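How to prepare for your first celebrity interview

344 shares | 69 comments

Before you meet an actor, watch two of their recent films and write eight short questions. Put the personal ones, like marriage, near the end. Send the list to the manager if she asks for it.
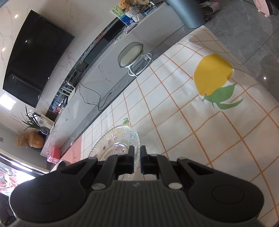
Choose a quiet place and test your recorder there. I met the actress Naledi Swanepoel at a dining table at home. A white tablecloth with an orange-brown grid is good for this, because cloth makes the knocks softer on the recording. Type your notes the same evening.

1,828 views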